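How I Put New Ribbed Cuffs on an Old Sweatshirt

My favorite sweatshirt is a gray Henlow crewneck I've had since college, and by last winter the cuffs looked like something had been chewing on them (the dog is a suspect). The body was fine. The neck was fine! It was only the cuffs, so I cut them off and sewed on new ones, and I've now done the same for half my family. It takes me one evening, and if you can sew a straight-ish line you can do it too.

What you'll need

A piece of ribbed knit fabric, usually sold as "ribbing" or "cuff ribbing"
Matching thread, polyester if you can get it
A ballpoint or stretch needle for your machine
Pins or clips (I like clips)
A seam ripper or small sharp scissors
A tape measure
Something to mark with. Chalk is fine, and so is a sliver of dried-out soap.

Picking the ribbing

I bought the wrong stuff the first time. It was pretty, but when I pulled it sideways it barely moved, and it didn't spring back either. A cuff has to stretch over your hand and then hug your wrist, so give it a good tug in the store before you pay. If it goes baggy after one pull, put it back.

Rib comes in different widths too. Fine ribs look neat on kids' clothes and thin jerseys. Chunkier ribs go better on heavy sweatshirts. My aunt Wiesława Bielecka, who taught me most of this over the phone, says to match the new ribbing to whatever's on the waistband and stop fussing, and she's right, but I do like to fuss.
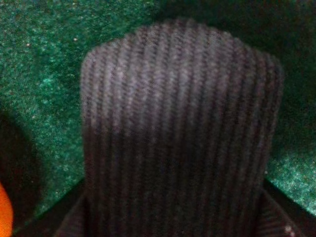 Color is up to you. I went a shade darker than the shirt on purpose, because an almost-match always looks like a mistake to me. Wash the ribbing before you cut it, the same way you'll wash the finished shirt. Mine shrank quite a bit in the first wash and I was very glad it happened before I sewed anything.

Taking the old cuffs off

You can unpick the seam stitch by stitch if you have the patience. I did that on the first sleeve, with two episodes of a Danish crime show, and then on the second one I cut right along the edge of the stitching with scissors. You lose a tiny bit of sleeve length that way. I couldn't tell the sleeves apart afterward, but if your sleeves are already short, unpick both.

Hang on to one old cuff! It's your pattern. Open it out flat along its seam and you'll see it's just a rectangle that was folded over.

Cutting the new ones

Lay the old cuff on the ribbing with the ribs running up and down, from your hand toward your elbow. Check that twice. I once cut a whole pair sideways, and they wouldn't go over my knuckles.

If the old cuff is all stretched out, measure your wrist instead. Mine are cut to wrist measurement plus a seam allowance on each side, and they sit snug without pinching. For the height, decide how tall you want the finished cuff, double it, and add your two seam allowances. Cut two.

Sewing the tube

Put the short-way edges right sides together so you get a little tube, and sew down that edge. The seam should run in the same direction as the ribs. Use a narrow zigzag or your machine's stretch stitch. A regular straight stitch will hold until the first time you shove your sleeves up to do dishes, and then you'll hear it pop.

Finger-press the seam open, then fold the tube in half with the wrong sides together, so the raw edges meet and the seam is hidden inside. Now it looks like a cuff, and I always get a bit excited at this point.

Attaching it to the sleeve

1. Turn the sleeve right side out.
2. Mark the cuff and the sleeve opening in quarters. Fold in half, clip both ends, fold the other way, clip again.
3. Slide the cuff over the outside of the sleeve, with all the raw edges lined up at the opening and the cuff seam matched to the sleeve seam.
4. Clip the quarter points together. The sleeve will be bigger than the cuff. It's supposed to be.
5. Sew around slowly with the cuff on top, stretching the cuff just enough to lie flat against the sleeve between clips. Stretch the cuff only, and let the sleeve fabric ride along.
6. Take the clips out as you get to them.

If your machine has a free arm (on mine the little storage box slides off), use it. If the opening is still too small to fit around it, turn the sleeve inside out with the cuff tucked inside and sew from the inside of the circle. It feels backward for a minute but it works nicely.

Fixing the usual troubles

Wavy seam: you probably stretched the sleeve along with the cuff. Hover a steam iron over it without pressing down, then leave it alone to cool. Mine settled almost completely.

Skipped stitches: change the needle. I ignored this advice for a whole Thursday evening and re-threaded the machine over and over before I gave in.

Little puckers at one spot: unpick just that section and do it again with an extra clip in the middle.

I've got enough ribbing left for one more pair, and my neighbor Zofia Chmielewska has already dropped off a green hoodie with thumb holes worn into both cuffs, so that's my weekend sorted.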